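Sulley Tap Water Project
Progress report to the Brerkier Fund
7th July

We're halfway through the grant and there is a lot to tell you. When we wrote in May, the refill points were still a line on a plan and we were waiting on the plumber's quote. Since then the town has taken to the idea of drinking its own water in a way we hadn't dared put in the application!

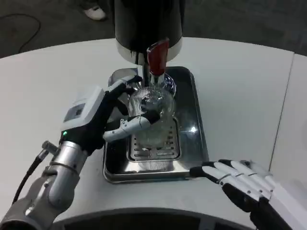
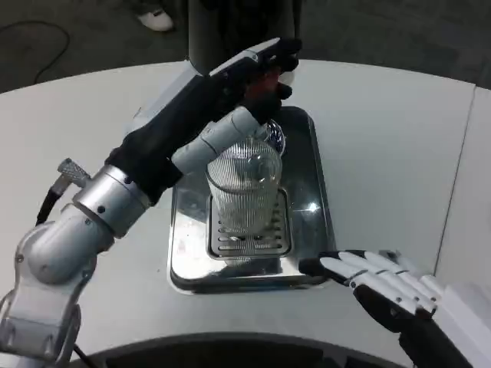
Glassware and drinks service, ribbed carafe and tumbler.

Refill points

The grant pays for 6 public refill points. Four are in and running: the library foyer, the footy ground, the ferry shelter and the lane behind the bakery. The remaining 2 are at the pool and the cemetery gates. The pool one has been held up by a cracked slab that has to be dug out first, and the cemetery one needs a longer pipe run than we'd priced. Neither will push us over budget, as the ferry shelter came in cheaper than quoted – the old bubbler line was still sound and we could tap straight into it.

Meters on the four working points show 3,272 litres drawn up to the end of last month. The footy ground accounts for most of that, and training nights stand out very clearly in the daily readings. The library figure is lower than we'd like. The tap sits behind a noticeboard and people walk straight past it, so the librarians have agreed to shift the board to the other wall.

Taste and the chlorine question

The most common thing we hear is that the water "tastes like the pool". We took this seriously and ran tastings at the market, with tap water served straight, tap water chilled overnight in an open jug, and a bottled water bought from the supermarket. People tasted without knowing which was which. The chilled tap water did wonderfully well, and plenty of people who had sworn they could pick bottled water anywhere picked the jug. We had some lovely arguments at that stall.

We have turned this into a small fridge magnet with one line of advice on it: fill a jug, leave the lid off, put it in the fridge. The first print run had the web address wrong and had to be redone, which cost us $2,012 including the artwork. This has come out of contingency and is shown separately in the attached statement.

Cafes and pubs

Cafes were asked to put water on the table without being asked for it. Most said yes straight away. The Drustum Hotel has gone further and moved its water to the front bar, where anyone can walk in off the street and have a drink. A couple of businesses were worried about losing bottled sales and we haven't pressed them. We'd sooner go back in spring with some numbers from their neighbours.

Schools

Both primary schools have finished the water unit. The Year 5 class followed the supply from the reservoir to the classroom tap and drew it as a mural, and it is a cracker – eels, valves, a very stern treatment plant. We would love to use it on the cover of the final report if the school is happy.

Changes we are asking for

We'd like to move the unspent travel money into signage. The planned trip to look at the Sekiguchi refill network has been replaced by a video call, which gave us everything we needed, including their drawings for a dog bowl that drains properly. The signs would go on the walking track, where visitors often ask if the water is safe to drink. We'd also like the cemetery gates point to be counted as complete once the tap is live, with the paving to follow.

Still to come

Slab out at the pool, pipe run at the cemetery, second round of tastings, water test results up on the website in plain language, and a short survey through the rates notice. The draft survey questions are attached and we'd welcome your comments before they go to the printer.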